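Kelly Moura
May 7, 2025

I have been promoted to the person who gets the rooms ready between guests. The promotion came with a bucket.

Sixteen rooms at the Valadon, four of them on the top floor, which has no elevator and a view of another building's air conditioning.

The handover document from Daiane Bastos is four pages and very thorough about towels. On walls it says "walls as needed." Walls, I have learned, need.

Specifically the bit beside the door. Everyone comes in, slaps the wall until a light goes on, turns the heat up to something tropical, and goes to bed. Then they do it all backwards in the morning. Every single guest touches that one strip of paint and most of them seem to have been eating.

Top sheets get washed daily. The remote control gets a wipe. The thermostat dial in 56 had, I would say, a patina.

I asked Odair Marinho, who has been here since before the cream paint, what he uses. He said "a cloth" and went back to his sandwich.

He later relented and gave me the full method, so for anyone else newly in charge of other people's fingerprints:

Cloth damp, wrung out until your wrists complain. If it can drip, it's too wet to go anywhere near a switch. You never spray the wall. You never, ever spray the thermostat. Spray goes on the cloth, and you do that out in the hallway like a smoker.

Go along the bottom edges first. Dust sits on top, where you expect it, but the grease is all underneath, where the thumbs go.

Don't scrub cream paint. It goes shiny, and then you have a clean shiny patch that looks worse than the grubby matte one, and you have to explain it to Ginette Carré.

Ginette is the manager. She inspects by standing in the doorway with the light off and a flashlight held flat against the wall. I have seen calmer customs officers.

And leave the dial where you found it until the end, then set it back to whatever the sheet says. I wiped three of them all the way to maximum in my first week. One gentleman checked in at four and was down at the desk in his undershirt by half past.

Now the card holders. You put your key card in, the lights work, you take it out, they don't. Lovely system. Saves the hotel a fortune, apparently, or would if people didn't leave a supermarket loyalty card in there and go out for the day.

I have a small collection of these. One is for a car wash in Prurnunmont. I've looked it up and it's a four-hour drive.

The lower lip of the holder is where the muck lives. You have to push the cloth up into it flat-handed, and the only way I can get any pressure behind it is to brace the other hand on the wall.
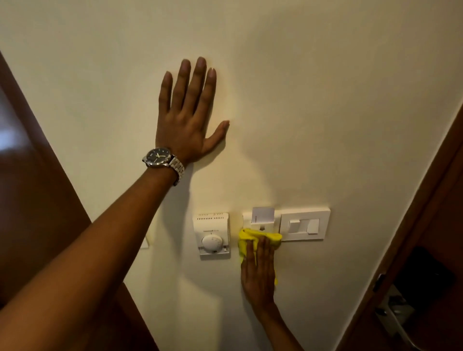

Which of course puts a handprint on the wall. So you wipe where your hand was, leaning on your other hand, and in theory this continues until you retire.

Odair leans with his elbow. He says the sleeve doesn't leave a mark. I tried it and turned the bathroom fan on.

Ntombi Potgieter on the second floor says wash your hands before you start and it's fine. I don't care for how reasonable that is.

Some numbers, because a friend asked how long it could possibly take. Ntombi worked out that between us we've cleaned 242 of these little wall setups since the start of April. A couple of minutes each if no one has had a pastry.

We've been through most of a box of Starness cloths. The yellow ones are for walls, the blue ones are for bathrooms, and if you mix them up Ginette can tell. I don't know how.

Update: Ginette did the flashlight on 56. Long silence. Then she said "what about the top of the door."

I have been to look at the top of the door. I'll be in there a while.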